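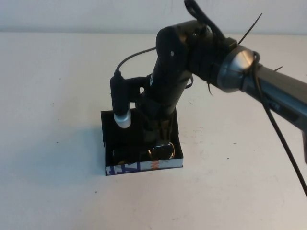 Tristdale Creek Salt Project
Final report, Environmental Science, section 2
March 19, 2018

Question

Does road salt from the town streets end up in Tristdale Creek, and how long does it stay there after the snow is gone? We picked this because two of us live on the street that crosses the creek and the salt truck goes over that bridge all winter. Also it was cheap.

Background

Road salt is mostly sodium chloride. It lowers the freezing point of water so ice melts below 32 F. Works down to the mid teens, then not so well. When the ice melts the salt goes with it, into the gutter, the storm drain, the ditch. Chloride does not break down and plants don't take up much of it, so it moves with the water. Some goes into the soil and comes out later. That's why a creek can be salty in summer, long after anybody salted anything.

High chloride is hard on small things in the creek first. Mayflies and caddisflies, frog eggs. Fish can take more but not forever.

We measured conductivity instead of chloride. Conductivity is how well the water carries electricity, and it goes up when there are more dissolved ions. It's not the same as chloride (calcium and other stuff count too) but the meter is quick and the test strips are not free.

Sites

Site A is upstream of town, past the Lamptey farm road, where there is only a gravel road and nobody salts it. Our control.

Site B is just below the bridge on Sorier Street. Storm drain comes out on the left bank, we sampled downstream of it.

Site C is at the park, where the creek gets wide and slow. Muddy. One pair of boots was lost here.

Method

1. Rinse the bottle three times in creek water.
2. Fill it from the middle of the creek, facing upstream, below the surface.
3. Cap it, label it with site and time.
4. Read conductivity and temperature the same afternoon. Meter was set to correct to 25 C.
5. Three readings per bottle, write down the middle one.

We started in January and went out on 12 days. We tried to go after snow, after thaw, and on dry days. In practice we went when someone could get a ride.

Calibration was with the standard solution from the lab cabinet. We did it at the start of every session except the second one, when we forgot. Those numbers are left out.

Results

Site A barely moved the whole time. Snow, rain, thaw, it didnt matter much.

Site B was all over the place. Highest reading was 2338 microsiemens per centimeter, on the first warm afternoon after the biggest storm, with slush going down the drain. We thought the meter was broken so we recalibrated and got nearly the same thing. Next dry day it had dropped a lot but was still well above Site A.

Site C never got as high as B. It went up later and came down slower. On the last day it was still higher than A, and there hadn't been any salt on the roads for a while by then.

Discussion

The pattern fits road salt. The jump at B comes with melting, not with snowfall. On very cold days with fresh snow B was pretty calm, nothing was moving yet.

We think C lags because the water is slower there and mixes, and maybe because salty water is heavier and sits on the bottom of the wide part. We didn't sample the bottom so this is a guess.

Other things could raise conductivity. Fertilizer, septic, the parking lot at the Skututura plaza, which has its own plow guy and its own salt. That lot drains in between B and C so some of what we see at C could be from there and not from the town streets. Should have put a site between them.

Problems

Site A was frozen over on two of the days so we only have B and C for those.

Different people read the meter and not everyone waited for the number to settle.

One winter, one creek. Can't say anything about a trend.

If we did it again

Chloride strips on at least a few bottles, so we can check how conductivity lines up with it. A site just below the plaza. Keep going until June. Buy more bottles, we washed the same ones over and over and the labels came off.

Raw data is in the class folder, tab 3. Graph for Site B is on a log scale, the others are not, sory about that, ran out of time to redo them.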